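分类:场地管理 / 自查表
Eluned Morris 11月

入冬前培训室自查表(附说明)

去年用的那份表只有打勾的格子,没有写怎么查,结果三个人查同一间屋子,交回来三种答案。今年把每一项后面都加了说明。适用于Prothero楼里的小培训室和多功能室,大厅和厨房另有表,不要混用。

一间屋子正常查完需要20分钟。两个人查,一个看,一个记。发现问题先记下来,查完整间再处理,有明火、焦味、漏水的除外。

填写方法:合格打勾,不合格打叉,拿不准的写“待查”,并在备注栏写明位置。只写“有点问题”的一律退回重填。

一、出入口和通道

1. 主门能否从里面不用钥匙打开。
说明:要真的关上门再开一次,不要看一眼就算。488室的门锁去年换过,把手要往上抬一下再压,这种情况记“待查”,报维修。

2. 门后有没有堆东西。
说明:折叠椅、雨伞架、快递箱都算。挪开以后再打勾,并在备注里写挪到了哪里。

3. 通道宽度。
说明:椅子全部拉开、有人坐着的状态下,另一个人能正常走过去,不用侧身。空椅子推进桌下时量出来的宽度没有意义。

4. 应急灯和出口指示灯。
说明:按测试按钮,数到十再松手。中途变暗的记不合格。按钮太高够不到的,用两级踏步凳,不要踩椅子。

5. 地垫。
说明:四个角都要踩一遍。卷边的撤掉,不用胶带粘。胶带粘过的地垫第二年还会卷,而且地面会留胶。

二、电气

6. 插座面板有没有裂纹、发黄、松动。
说明:靠窗那一排重点看。用手背轻碰面板边缘,发热的立即停用,贴纸条,通知值班。

7. 接线板。
说明:不允许一个接一个串着用。每块接线板翻过来看背面的额定功率,字磨掉看不清的直接换新的。

8. 电暖器。
说明:每间最多一台,不超过2000瓦,直接插墙上插座。离窗帘、纸箱、挂着的外套至少一米。带翻倒断电功能的,关机冷却后放倒再开一次,确认不会启动。自己从家里带来的电暖器一律不用,Zerer那台旧的已经登记报废,谁在柜子里看到请交到前台。

9. 投影仪和音箱的线。
说明:横过通道的线要么走线槽,要么用完收起来。线皮有压痕的地方用手指捋一遍。

三、墙面和书写板

10. 墙上挂的东西是否牢固。
说明:双手扶住两边,轻轻往外拉,再往上托。能晃动的先取下来,平放,等重新打孔。不要靠墙竖着放“先凑合几天”,488室那块软木板就是这样倒下来的,幸好是晚上。

11. 书写板的边和角。
说明:沿四边看一圈,边条翘起、角套脱落的记下来。平放在桌上检查最方便,板子翻面时两个人抬,手不要放在短边中间。

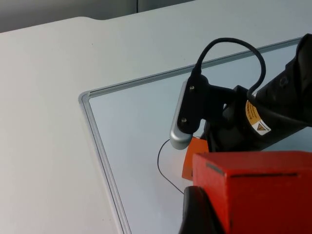 挂回去之前先看墙上的膨胀管,孔口掉灰、管子能转动的,原孔不能再用,往旁边移开重新打。打孔由维修组做,填表的人只需要把位置标出来。笔槽里的东西全部拿出来,干掉的笔扔掉,磁钉装盒。幼儿班会用到的房间不放小磁钉,换成夹子,这条没有例外。

12. 墙面受潮。
说明:重点看窗台下方和暖气管进墙的位置。起泡、掉皮、有霉点的记不合格,并写出大概面积。只是颜色深一点、摸上去不凉的,记“待查”,两周后再看一次。

13. 清洁剂。
说明:擦板用的喷剂放柜子上层,瓶身要有标签。倒进饮料瓶里的,不管还剩多少,当天处理掉。

四、桌椅

14. 桌腿和锁扣。
说明:折叠桌展开以后,从短边方向推一下,再从长边方向推一下。锁扣没有“咔”一声到位的不能用。螺丝松的当场拧紧,工具在前台第二个抽屉。

15. 桌面和桌边。

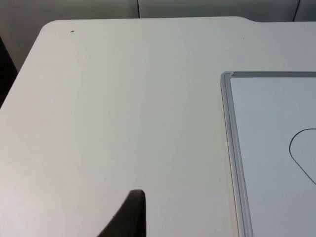
查桌边的时候不要戴手套,用指腹慢慢走完一圈,碰到毛刺、裂口就停下来贴一小段彩色胶带做记号。直角桌子要看护角还在不在,缺一个就算不合格。圆角的不用装护角,比如照片里的白色桌面,左上那个角是圆的,这一条直接打勾。不过这张桌子远处那条边并不是一条直线,靠右有一个小台阶,桌边有这种形状的,手指在转折的地方要多走一遍,抹布也容易漏掉。桌面能不能承重不在这张表里,需要放重物的提前填申请。

16. 椅子。
说明:每把都坐一次,左右晃一下。底部橡胶脚缺一只的可以补,缺两只以上的先收到储藏间。叠放不超过六把,叠在一起的不要放在出口旁边。

17. 靠窗座位。
说明:椅背不能顶着散热器。窗把手断过的,椅子往里挪,等修好再放回去。

五、取暖和通风

18. 散热器温度。
说明:开阀后等十分钟,上下各摸一次。上面热下面凉或者反过来,都记下来,不要自己放气。阀门帽丢了的也写上,Skulleck那边有备件。

19. 窗户能否打开一条缝。
说明:至少一扇。被油漆粘死的不要硬撬。

20. 一氧化碳报警器。
说明:只有挨着锅炉间的两间屋有,按测试键,同时看背面的更换日期。过期的当天换,备用的在钥匙柜旁边。

六、收尾

查完以后把窗关好,电暖器拔掉,表格交到前台,不要留在房间里。不合格项超过三条的房间,当天停止外借,门上挂牌。复查由另外两个人做,不能是第一次查的那两位。

复查时只查打叉和“待查”的项目。修好的在原来的叉旁边写日期和姓名首字母,不要涂掉重填。旧表保存两年,放蓝色文件夹。

另外提醒,外借给Triltance做培训的时候,他们会自己带接线板,进门时按第7条看一遍,出门时再看一遍插座。去年有一次走后插座面板是歪的,说不清是谁弄的,因为前后都没人记。

有改动意见写在下面,我下一版合并进去。

评论

三楼小陈:
第4条的“数到十”能不能改成看表?每个人数的快慢差很多。我们上次一个数到十已经松手,另一个才数到六。

Eluned Morris 回复:
可以,下一版改成看表十五秒。

北侧值班:
第8条建议写清楚谁负责检查翻倒断电。我不太愿意让新来的人去试。

老吴:
补充一个第14条的经验,折叠桌的锁扣有时候响了也没卡住,要弯下去看一眼插销。我这边查出两张是这种情况,已经贴了纸条放在储藏间右手边。

WL83:
请问圆角桌如果边条开胶,算第15条不合格还是只写备注?

Eluned Morris 回复:
开胶算不合格。能用手指掀起来就算,不管多长。

三楼小陈:
另外第11条翻板子那句,我们试过一个人翻,确实不行,角套磕掉了一个。已经报了。

周姐:
蓝色文件夹满了,我又拿了一个,放在原来那个旁边,脊背上写了“二”。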